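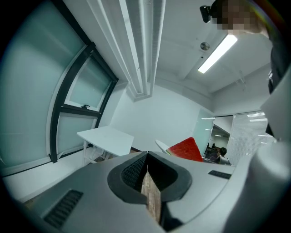 My grandmother always said a melon was ready when the curly tendril beside it went brown, writes Hülya Güneş, and in all my summers in her garden I never thought to ask what the tendril had to do with it.

It is a wonderful question to carry into a chapter on fruit, and we'll come back to the tendril in section 5.4. First we need to be clear about what a fruit is, what it is for and why a plant would go to so much trouble to make one.

Chapter 5
Fruits: From Flower to Seed

In Chapter 4 we left the flower just after pollination. The pollen tube had grown down to the ovule, and fertilisation had taken place. To anyone walking past, the flower now looks finished. The petals wilt and drop, and there seems little left to see. Look again a week later, though, and the base of the flower has started to swell. Something marvellous is going on in there!

The part that swells is the ovary. As the ovules inside it turn into seeds, the ovary wall turns into the fruit. Botanists call this wall the pericarp, and in many fruits it has an outer skin, a middle layer and an inner layer around the seeds. In a peach you can tell them apart with your teeth: thin furry skin, juicy flesh, then a stone hard enough to hurt. In a pea pod the whole wall stays thin and dries out.

So a tomato is a fruit, and so are a cucumber, a bean pod, an acorn and a grain of wheat. Cooks sort plants by taste and botanists sort them by origin, and both are quite right to do so. When you meet the word "fruit" in this book, it has the botanist's meaning.
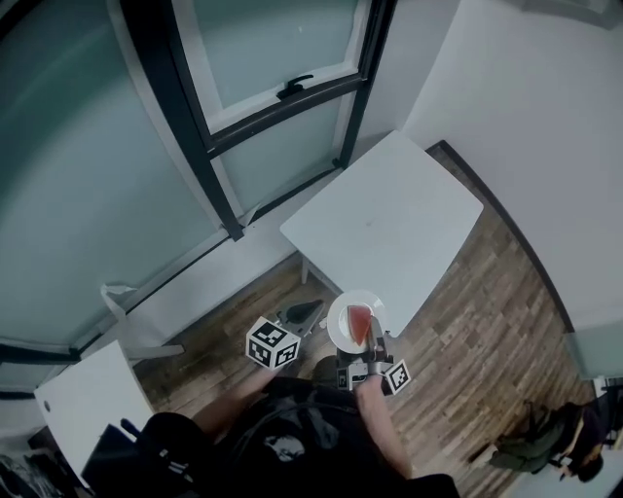 Aldana Mansilla
Chapter author and series editor

I grew up near the market at Indau, where melons were sold from the backs of carts and you were allowed to knock on them before you bought. I loved that. Years later I learned that a watermelon is a kind of berry, and I was so pleased that I told everyone at supper.

It belongs to the gourd family, along with pumpkins, marrows and cucumbers. Fruits in this family are often given their own name, pepo, meaning a berry with a tough rind. The sweet red part we eat is the tissue that holds the seeds. Most watermelon plants carry separate male and female flowers, and only the female ones can set fruit. You can spot them easily because each has a tiny green swelling beneath the petals – the ovary, already looking like a melon for a doll's house.

Bees do most of the carrying between the flowers. If too little pollen arrives, few seeds form, and the fruit may grow lopsided or drop off early. Growing seeds send out chemical signals that tell the ovary wall to keep growing, and you will read more about these in section 5.3.

Before you start section 5.1

Choose 2 fruits from your kitchen, one fleshy and one dry. Cut the fleshy one across the middle and the dry one lengthwise, asking an adult for help with nutshells. Draw what you find and label the seeds, the fruit wall and any trace of the old flower. Apples are very good for this, as the withered remains often stay at the end away from the stalk. Keep your drawings – you will need them for the Hegarty key on the last page of the chapter.

Key words: ovary, ovule, pericarp, berry, pepo, dispersal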